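Home Stories Poems Archive Submit Contact

The Tea Table

September 2018
By a Lestwood reader

My aunt left me the toys and my cousin the house. I had the better of it, I thought, until I saw how many boxes there were.

They came from Clonton in the back of a van and filled my hall. She had kept a shop there for most of her life, and when it closed she carried the stock upstairs and went on pricing it. Every box had a label in her writing. Dolls' shoes. Farm, mixed. Trains, no track. The one I opened first said Tea Table, and under that, Not To Be Split.

I put it on the kitchen floor and took the things out. There was a green tablecloth, folded in eight. There was a wicker basket with a thick rim, and a round bowl, greyish white, wrapped in a page of newspaper from some January long gone. At the bottom was a paper bag of toy cakes.

I knew the cakes. When I was small they lived on a table in the shop window, and I was allowed to set them out if I had washed my hands. There was an order to it. The basket went in the centre of the cloth, and the cakes went in the basket, and the bowl stood in front for the sugar, though there was never any sugar. My aunt would come round from behind the till and look. If a slice was facing the wrong way she turned it, and went back without a word.

I spread the cloth on my own table. It was too big and hung nearly to the floor on one side. I put the basket in the middle and stood holding the bag of cakes, and found that I could not remember which came first. Pink, then yellow? Or the chocolate at the back, where the children couldn't get at it?

In the end I tipped them into the bowl. It took me less than a minute to do, and I felt as if I had broken a window.
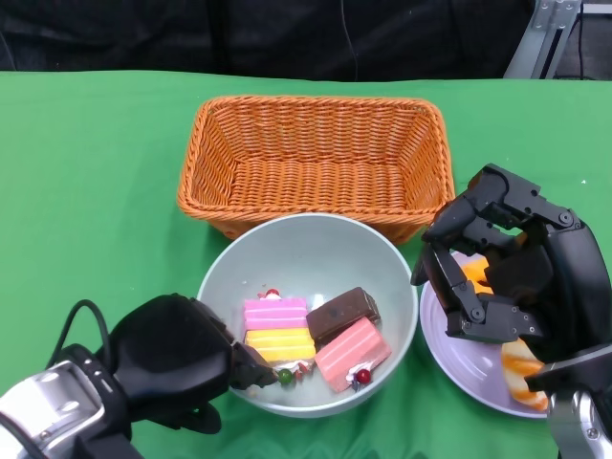
The second box

The second box said Tea Table, Spares. It held a notebook and nothing else.

She had written down everything that went into that window and what it had cost her. The chocolate bar was from Lebrun, who used to come round with a suitcase twice a year. The pink slices were from Ditent and had been a bad buy, she wrote, as the cherries drew the eye and people asked for the cherries on their own. Further on came the offers. A woman had wanted the whole table for her daughter's birthday and gone up to 174 pounds. A man from a hotel had offered 665 and she had put two lines under it. Beside both she had written No.

I turned the pages looking for the order. I wanted a drawing, or a list with arrows. Near the end I found a page headed Window, and one sentence on it.

Let the child do it.

I read that and then I read the page before it and the page after, which were about string.

It was getting dark by then. I went back to the table and looked at the bowl. The pink slice had ended up on top of the yellow one, and the chocolate bar lay crooked beside them. The basket behind was empty. She would have come round from the till for that, I was sure of it. I put my hand out to straighten the chocolate and then I put the kettle on.

My cousin rang at seven to ask if there was anything good in the boxes. I said it was mostly cakes. She asked what sort, and I told her, and she was quiet for a bit.

"Chocolate goes at the back," she said.

"Does it?"

"It did when I set it out."

I had not known that she ever did. I asked her to come over on the bus and bring milk.

Comments (3)

marrowfat: I liked the string. My mother's notebooks are the same, all string and postage.

Second Shelf: Would have sold at 665, and I say that as someone with a loft full of tin buses.

pegbag: So did the cousin move the cakes or not?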